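Leave the Fan On

I grew up in a house in Ballden with 2 fans and no air conditioning, and I've been defending fans ever since. My friends think I'm cheap. Fine, I am a little cheap! But I also just like moving air better than cold air, and every July I end up having the same argument at somebody's dinner table.

Air conditioning makes you shut the house. Windows down, curtains drawn, doors closed, and suddenly you've got no idea what the neighbors are cooking or whether it's started to rain. With a fan you can keep everything open. I sleep better with that noise too, that steady whir going past my feet — I've tried the apps that imitate it and they're not the same. 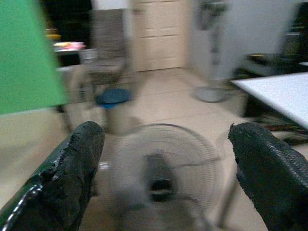 A white fan on the floor, seen from above.

My neighbor Erlinda Soriano moved up from Buenaventura and she's even more stubborn than me. She sets hers low by the back door at 6 in the evening, when the shade finally reaches the steps, and lets it pull the cooler air through to the kitchen. I copied her and my kitchen got a lot nicer to stand in (I still won't turn on the oven, I'm not crazy).

Now, I know there are nights when a fan won't cut it. If you're elderly, or sick, or stuck on the top floor in Rimley with the sun on the roof all day, please run the AC and don't let anyone like me make you feel bad about it. My sister has a new baby and her place is basically a refrigerator. I bring a sweater.

What bugs me is the office, the movie theater, the grocery store where I'm shivering next to the frozen peas in sandals. Who is that for? Turn it down a notch, prop a door, and put a fan in the corner. I'd shop longer.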